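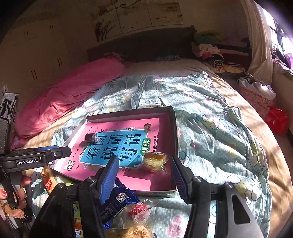
Call for Participants: Two-Handed Demonstration Recording at Home

Vadotex is recruiting operators to record manipulation demonstrations with paired hand-held grippers. Recording is done in the operator's own home, using household objects and a task list issued by the Namdale project. The demonstrations are used to train two-arm pick-and-place policies. No programming experience is required.

The task

The current batch covers packing small wrapped items into a shallow open box. Items start on a soft, uneven surface such as a bedspread. The operator holds one gripper in each hand, closes on an item, carries it over the box wall, releases it inside and returns for the next. Either hand may lead, and the hands may work at the same time. Clear film, foil and twisted wrapper ends are wanted in the set. So are box liners with heavy print and direct sunlight from a window.

Each operator completes 155 episodes. An episode is discarded if:

- an item is touched with bare fingers after recording starts
- either gripper is set down before the last release
- the box is moved by hand between grasps

Dropped items are not a reason to stop. Pick the item up with the gripper and continue – recoveries are kept and labeled separately.

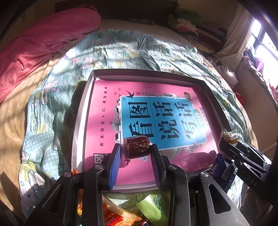

Requirements

- Age 18 or over, with full use of both hands
- A bed, table or floor area with clear reach from both sides of the box
- At least 10 small packaged items of mixed shape, none heavier than 117 grams
- Able to lift and hold both grippers for 47 minutes per session, with breaks between episodes
- Willing to rearrange the items before every episode

Left-handed operators are encouraged to apply.

Training and pay

Training is a single video call, followed by a short trial set. The trial set is paid at the full rate whether or not it passes review. After that, payment is per accepted episode. Equipment ships from the Drondport office with a prepaid return label.

To apply

Write to Mairéad Keane, operator recruitment, through the contact form. State your dominant hand, the surface you plan to use and the hours when it gets daylight. Applications close at the end of March.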